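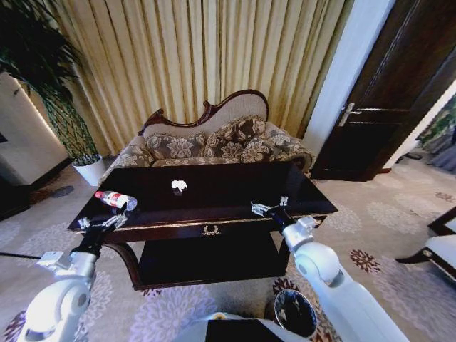
Fig. 12. Table clearing in a guest lounge. Loose items on the top, bin on the floor beside the table.

4.3 Clearing a lounge table

The Veltcombe two-arm unit takes over the first pass of a lounge: bottles, tissues and other small rubbish on low tables. Room attendants keep the second pass, which covers wiping, cushions, curtains and the final check. On the rota the first pass is shown under the unit's name, and the attendant's time per lounge is set at 18 minutes.

Before you start

1. Open the room door and check that nobody is seated in the lounge.
2. Put the bin on the floor next to the table. Do not put it on the lower shelf.
3. Take away glasses, phones, keys and anything a guest may want back. Log these as lost property in Jillico.

Running the task

4. Bring the unit up to the long side of the table, facing the settee.
5. On the panel, choose Lounge, then Table, then Clear.
6. Stand at least 200 cm back until the arms are folded.
7. If the unit stops and asks for help, press Hold before you reach in. Move the item by hand and press Resume.

Note: Bottles lying on their side are picked up in the same way as upright ones. Check that caps are tight. If a bottle has leaked, cancel the task and dry the top first.

Caution: Keep hands and cloths off the table while either arm is over it. Polished tops mark easily, so report any scratch on the same shift.

Handing back the room

8. Empty the bin and return it to its usual place.
9. Sign the room over on the Jillico list. The second pass cannot be started until this is done.

An attendant may refuse the first pass for any room and clear it by hand. No reason has to be entered. Questions about the rota go to Bożena Jasińska; faults go to Mulugeta Negash, extension 13.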